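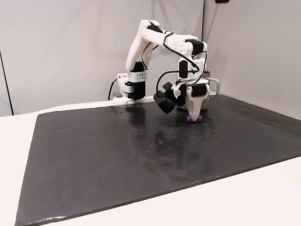 Dec 2, 2022

First mounted archery clinic of my life and I am still buzzing!! Thread, because I can't stop talking about it.

1/ I've ridden for years but never let go of the reins at a canter on purpose. They had us do it in the first hour - arms out, then arms up, then pretending to draw. My legs found out they'd been slacking since April.

2/ My horse for the day was Bandara, a short bay mare with a big opinion about corners. Once she's in the lane, though, she just goes. Straight as a ruler.

3/ We shot on foot for ages before getting on. I loosed 37 arrows from the ground and hit the target with maybe half (the straw bales behind it did great).

4/ Then the lane at Flondum, 40 yards to start with, at a walk. You nock without looking. I looked. Every time.

5/ Last run we got to trot, and I HIT it - outer ring, bottom left, wobbling like mad. I yelled so loud that Ando, the gelding waiting behind us, spooked sideways. Sorry Ando!

6/ For those asking, I used a loaner bow, very light draw. Gloves help. Wear a snug shirt, my sleeve caught the string twice.

7/ Next one is at Priltolico in the spring and they run the long lane there, around 400 feet. I've already asked for Bandara again.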